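The owner of the Jonora noodle counter on Delaunay Street wants me to believe that a bowl of soup can be worth a 30 minute wait. I went in doubting it, and I told her so.

"People wait longer for worse," she said. "They wait for coffee."

Fair enough, but coffee doesn't claim to be made from a family recipe. Hers does, on the menu and again on the window. I asked how old the recipe was. She thought it over. "My aunt changed it. Then I changed it. The noodles are from Eslow now, so I guess that part is new."

So how much of the family is left in the bowl? "The broth," she said. "Most of the broth."

She says the counter sells 700 bowls a week, a number I had no way to check. On the afternoon I visited, 2 of the stools were taken. She blamed the road work, and said November would be different – cold weather sells soup. I have heard that from every soup place I have ever written up, including the one in Getska that closed.

Where she did win me over was on price. She has not raised it since opening, and she won't call that generosity. "If I go up a dollar, they go next door. I'm not being nice."

I asked whether customers care about the story at all.
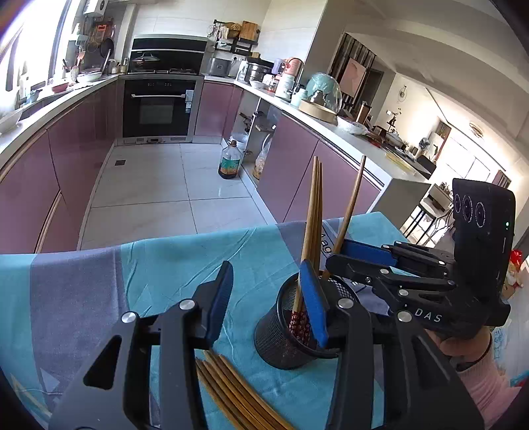 She shrugged. "Some ask. Mostly they ask if there's more chili oil." There was, and it was good, though I'd still want to try the soup again before I stood in line for it.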